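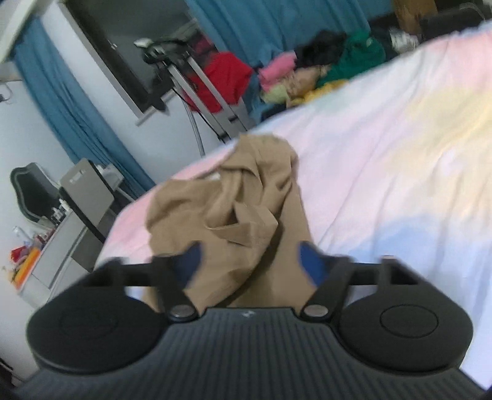 Was macht Troma?

Troma ist eine Textilpflege mit Sitz in Ovholm. Wir waschen, mangeln und reparieren Bettwäsche und Kleidung für Privathaushalte, Pensionen und Ferienwohnungen.

Über uns

Angefangen haben wir mit einem Ladenlokal und 10 Kunden. Heute arbeiten 28 Menschen bei uns, verteilt auf den Betrieb in Ovholm und die Annahmestelle in Hillport. Zu den Stammkunden zählen 214 Haushalte sowie mehrere Pensionen.

Gewaschen wird nach Material und Farbe getrennt. Kleine Schäden wie offene Nähte oder fehlende Knöpfe beheben wir in der eigenen Näherei - auf Wunsch mit Kostenvoranschlag.

Unser Abholdienst Costa fährt im Umkreis von 80 Kilometern. Termine für die Ferienzeit bitte bis April anmelden.

Annahme in Hillport nur vormittags. Wäschesäcke gibt es an beiden Standorten gegen Pfand.

Stand: 27.12.2022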